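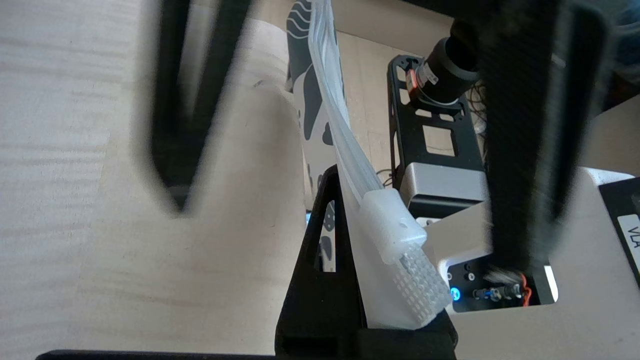
Figure 3. Translucent item with a perforated end block, resting against a black triangular stand.

4.2 Soft and flexible items

Household goods that do not keep their shape were treated as a separate class. The Brostthorpe list holds 941 items, of which 189 were placed in this class by Naylor's sorting rules. Silicone pieces bend under their own weight but return to form, so we scored them on where they came to rest. Bags were scored on folding only. A thin plastic bag creases along its length when pulled, and a printed pattern near the bottom gives a useful mark for judging twist.
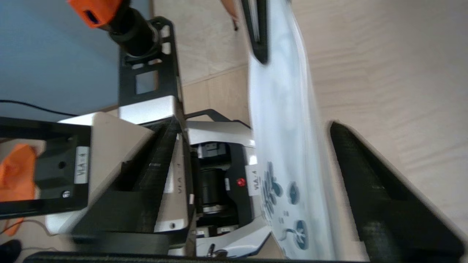

4.3 Pouches with spouts

Spouted pouches sit between bags and bottles. The screw cap and its ribbed collar are stiff, while the body gives when pressed from the side.

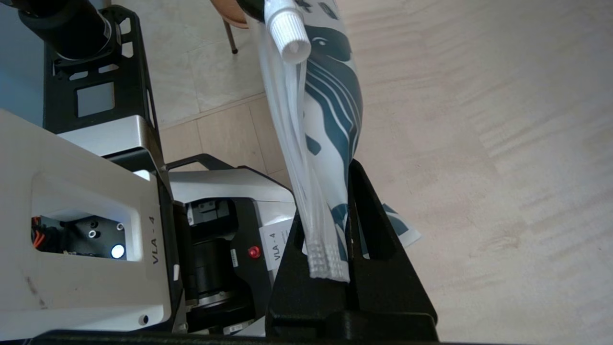

We therefore recorded the cap and the body on separate lines of the Darell sheet. Fill level was noted by weight before each trial. Of the pouches on the list, 37 had no flat base and were stored lying down, following the practice at Ashworth.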